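From: Arnaldo Neves
To: suppliers-forum list
Subject: Re: [suppliers-forum] Agent declaration in the Trada offset package

Hello Waqas, hello all,

Thank you for the clear message. I was traveling and I answer only now, so excuse me if Idalina has already written to you in private about the same point.

Waqas Niazi wrote:
> We are a second-tier supplier to Woneck for the trainer aircraft
> program. Last week their compliance office sent us a new form of
> 15 pages. It asks us to name every agent, consultant or "introducing
> party" we have paid in connection with the Trada package, also when
> the payment was before our contract was signed. We paid one
> consultant, Morais, for two visits and a translation of the tender
> annexes. The amount was 3,406 euros in total. My director says this
> is too small to declare and that translation is not agency work.
> Has anybody here filled in this form already? Is there a minimum
> amount? And do we have to attach the invoices or only keep them?
>
> Regards,
> Waqas

We have filled it in, in May, and I can tell you how it went for us. I am not a lawyer and your contract may have different annexes than ours, so please check before you follow me.

First, the minimum amount. In our version there is none. We searched for it because we had the same discussion inside the company. The old form had a limit, and I think your director remembers that one. In the new form the limit was taken out and the definition is in section 2, under "introducing party". It says any person or firm that received money and had contact with the buyer's side. So for me the question is not the size of the invoice. The question is if Morais spoke with anybody from the ministry or from the procurement agency during these two visits. If yes, I would declare him. If he only translated at his desk, you can perhaps leave out that part, but then you must split the amount, and a split invoice looks worse to an auditor than a small complete one.

Second, the invoices. We attached them the first time and the compliance office of Woneck sent them back. They want only the list, with date, amount and purpose of each payment, and they want you to keep the originals available. Filipa Azevedo from our finance department made a simple table for this and nobody complained about it. I can send it to you without the numbers if it is useful.
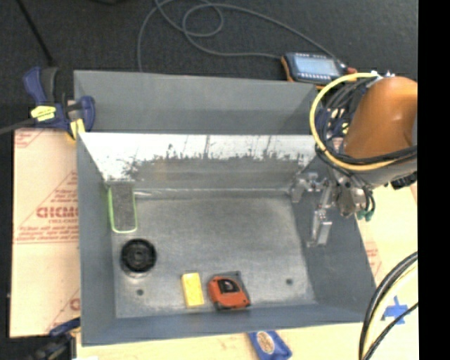 Third, and this is where we lost the most time, the signature. The form must be signed by a person who can bind the company, and this must be the same name that is in the supplier register. Our register still had Martim Leitão, who left the board before the summer. We signed with the new director and the form was refused without explanation. After many telephone calls we learned that the register must be updated first, and only then you can upload the form. Please look at your entry before you print anything.

One more remark about the subcontractors. If you buy parts from another firm for the same package, as we do from Pillex, they also have to make the declaration, but a shorter one. You collect it and you send it together with yours. Pillex did not know this and they were a little offended when we asked them, because they thought we suspected them of something. I recommend to call them before you send the email.

I have also a question of my own for the list. In clause 94 of the general conditions there is a right of audit for the buyer "at any reasonable time". Does somebody know if this includes the books of the third tier, or does it stop with us? Our insurance asks for it and I do not want to give a wrong answer. Idalina Barreto told me that in the previous package it stopped at the second tier, but the text was different then and she does not have the old version anymore. If somebody has kept a copy, I would be very thankful.

Waqas, you can call me in the office every day before noon, only not on Saturday.

Best regards,
Arnaldo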